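Print this page | E-mail this page

PRESS RELEASE

27/04/2021

Zustside opens its simulated kitchen set for robot learning

Otero and Cutell today put out the first part of Zustside, a set of recorded examples for teaching robot arms to handle everyday things. 1000 runs to start with, all done in simulation. Each one steered by a person at a desk, start to finish, and kept with the wrist view and the joint readings side by side.

The work took 2 teams. Otero built the rooms and the objects, Cutell ran the recording. Knives and other thin, awkward items were given extra time — a learning system gets very little from a hundred easy mugs. Lighting and wall colours are changed between runs, clutter too, so the same job seldom looks the same twice.
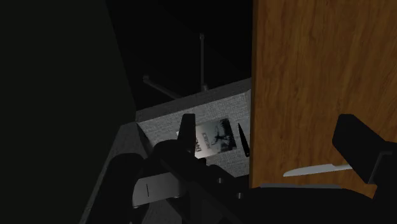 Failed tries stay in, marked as such. Of the runs released today, 360 are failures of one sort or another, and early users have asked for more of them. Vasilakis, who are training there own arm controller on the set, will report back in July.

Part 2 follows after that. Drawers, lids, more two-step jobs. Labs wishing to send in recordings of their own should write to the Zustside desk at Cutell, file notes are sent by return.

Ends

We use cookies to improve your visit. Accept | Manage settings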